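Small Things on the Grey Desk -- Gallery

Welcome to my gallery of desk objects. I started it in January, when I moved the work corner from the kitchen to the back room at Atholm and had to decide what would stay on the desk and what would go in a drawer.

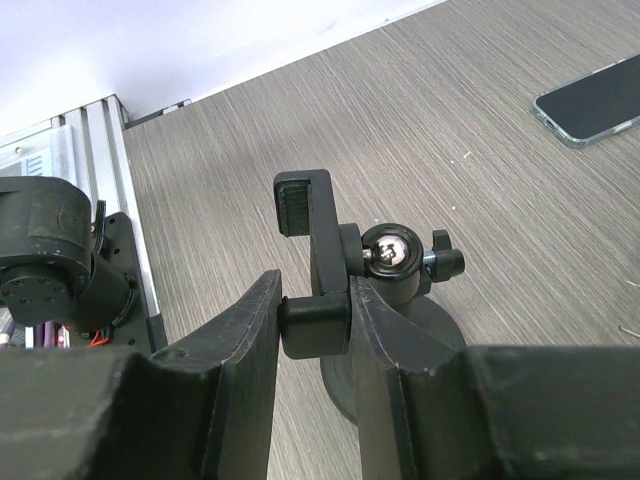 The ball-head mount was the first object I wanted to write about, and it got more words than all the others. It is a kind of holder you use for a phone or a small camera. I have had three of them over the years and I still like them more than the holders with a bending neck, which always sink slowly during a call.

What I enjoy in this type is the ball. It is chrome, very shiny, and it sits in a black socket like an egg in a cup. You loosen the knob at the side, turn the arm where you like it, and tighten again. With a good one, a quarter turn of the knob is enough. With a poor one you turn and turn, and the phone still bows its head to you.

The arm has the shape of the letter L, with a ribbed pad of rubber at the end of the bend. Please look after the rubber. I clean such pads with a damp cloth and a drop of dish soap, never with alcohol, because my first holder became sticky after that treatment and I could not save it.

Under the ball there is a round, flat base. I prefer round bases on a desk. They have no corners to catch the sleeve of a sweater, and you can turn the whole thing without lifting it.

Some notes about the desk

The desk surface is grey with a wood grain, and I chose the colour after a long time of thinking. My old desk was white and showed every ring from the coffee cup. On the grey one the fine lines of the grain hide small marks quite well. Dust is another matter -- in the morning, when the light is low, you can see all of it.

It came from Drorden, a small second-hand office store which was closing one of its two showrooms. I paid 80 dollars, and the delivery was included. The driver helped me carry it up the stairs, although he did not have to, and I am still thankful.

If you are buying a desk the same way, measure your door first. I measured the room and the wall and the window, and then the top went through the door with no more space than the width of my finger.

How I keep small objects

I write every object in a notebook before it gets its place. The notebook is now at number 381, but many of these things are already given away, so the real collection is smaller. The ball-head mount is number 204. Number 226 is a tape dispenser from Akl, heavy like a stone, which I will show when I find a clean spot for it.

My rules are simple, and I keep them most days:

An object that I use every day may stay on the desk.

An object that I use each week goes in the top drawer, with the metal parts wrapped in a piece of old T-shirt so they do not scratch each other.

Anything with a screw gets the screw turned in before it goes away. I have lost more small knobs than I want to admit, and a clamp without its knob is only a piece of plastic.

Chrome I wipe with a dry cotton cloth. It takes fingerprints very easily, and when the ball is dirty it does not move so smoothly in the socket. I do not put oil on it. A neighbour advised me to try, and the holder could not carry even a light phone until I had washed all the oil out again.

About spare parts

Readers have asked where I find knobs and pads. For the common thread sizes I order from Tarex, who sell them in small bags and answer their e-mails in a friendly way. Take the old knob with you to a hardware store if you are not sure about the thread. The person at the counter will usually have a gauge and can tell you the size in a minute.

For rubber pads I did not find a good source yet. I cut mine from a bicycle tube -- it is not so pretty, but it grips.

I add to the gallery on Wednesday evenings. The next entry will be the tape dispenser, and after it a desk lamp with a shade the colour of mustard, which is waiting for a new cord.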